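How Software Helps Two Robot Arms Work Together

A robot arm cannot decide anything by itself. It follows software – sets of instructions that run on a computer. At the Kiltosico learning center, two arms share one work area, and a program called Fluklow guides them both.

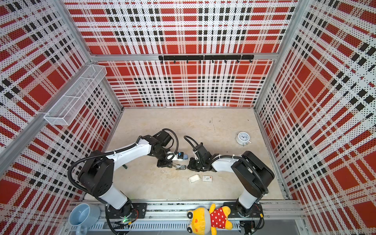
Asfaw asks: Do the arms ever bump into each other? Planning software checks each path before an arm moves. If two paths cross, one arm must wait.

The software must also know where things are. This is called perception. 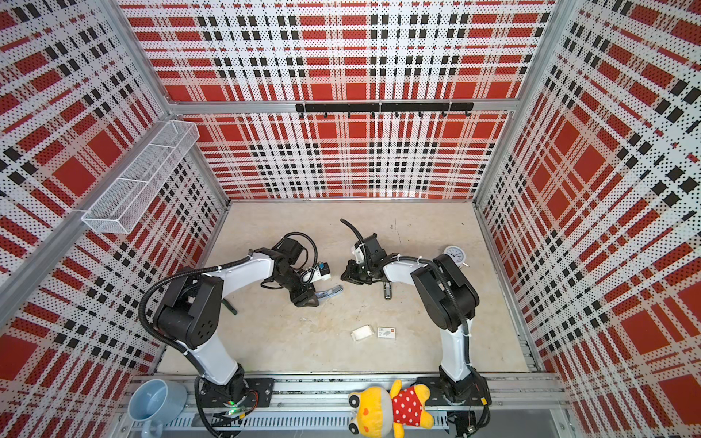

Two arms, one shared floor.

A camera near the gripper gives the computer a close view. The computer compares that view with pictures it has studied before. Fluklow learned from 2899 pictures.

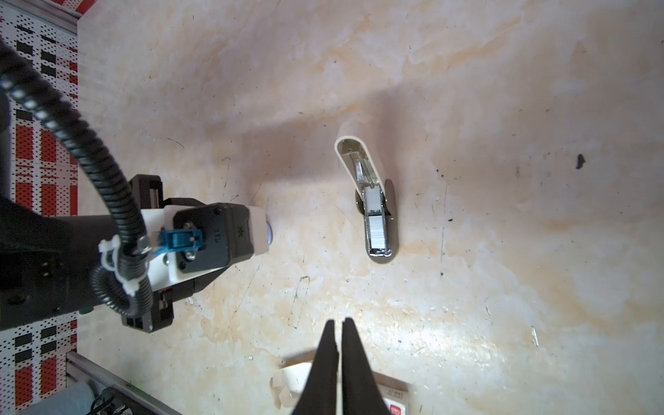
Photo: Kiltosico / Trukport

Next comes control. Control software tells each motor how far to turn, and it checks the result about 500 times a second. Small mistakes can then be corrected quickly.

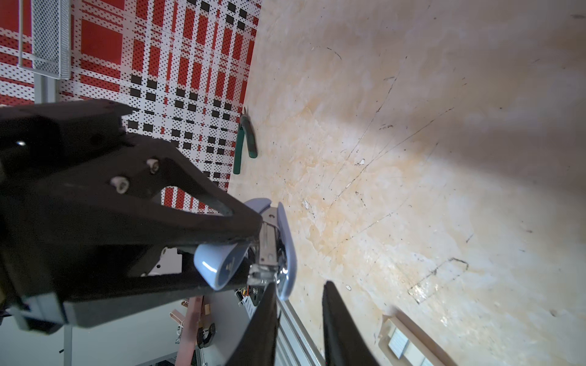
A gripper holds a light blue stapler.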